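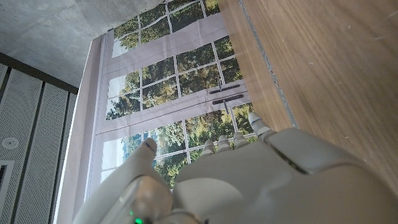

Funmilayo Osagie

Progress report, Jul 27, 2022
Poltgate reading room, furniture and windows

Dear Vera,

I write to inform you how the work has advanced since your last payment, and what remains to be done before the room can open.

The window side is the most advanced part. We kept the old division in small panes, as you asked in the spring, and the frame has its pale color with a little pink in the beige. The white bars between the panes were the slowest work, and the painter charged two extra days for them. The trees outside are very dense in this season, so the readers will look mostly at leaves. The beige fabric shade with the stitched bands is up. I find it a good choice with the wood, but the cord is too short for a person who is sitting, and Prekura will exchange it without cost.

The wooden surface has the warm honey color which we selected from the samples. There are a few small scratches and pale specks on it. I have asked Lâm to look at them before the last coat of oil – he thinks one light sanding is enough. I did not yet approve his invoice for this reason.

Money spent until now:
Window repair and painting: 2,499
Shade, with fitting: 981
Total: 3,480

Still to pay is 600 for the oil and the sanding. The bookshelves are a separate line of 2,720, and I have not ordered them. The supplier needs four weeks, so I would be grateful for your decision before the end of July.

One question remains open. The contract speaks of a second shade of the same fabric, but the drawing shows only one. Please tell me which is correct, and I will correct the other paper.

With kind regards,
Funmilayo Osagie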